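Project Report: House Rules for the Drawer Task
Team Gromero

By May our rulebook had 13 rules, most written minutes after we needed them. Rule 1 is the speed cap. Rule 3 says one person holds the stop button and holds nothing else – coffee was the issue.

Kenta Amano cut the list to what we could check before each run: reach area taped, drawers at their start positions, objects logged. 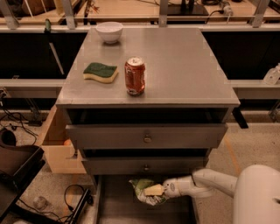

Rule 9, on loose cables, was broken by everyone who voted for it. We gave it a checkbox and compliance improved a little. The log format took about 20 drafts and we still dislike it.

Comments
visser_lab: Who holds the button at lunch?
Fernard: We have 4000 words of rules. Jealous.

Filed under: Student Projects, Robot Safety
Contact | © Cultance Student Reports | Back to top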